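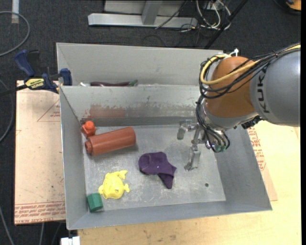 Grey metal bin, scuffed floor

Scratched floor in sheet-metal bin - repaint or leave?

Peiyu Fan
The floor of my bin has gone lighter than the walls and is covered in fine scratches and whitish scrape marks. It only holds small items, a plastic bottle and a cloth among them. Is it worth refinishing, and what grit should I use?

Rikdale
Run a fingernail across the marks. If it doesn't catch, leave them. If it does, degrease, key the floor with 200 grit, prime and topcoat. Keep off the thin edges - paint chips there first.

Lustell
I went to 1000 on mine. Too smooth, the paint peeled by October.

Mao
rubber mat, done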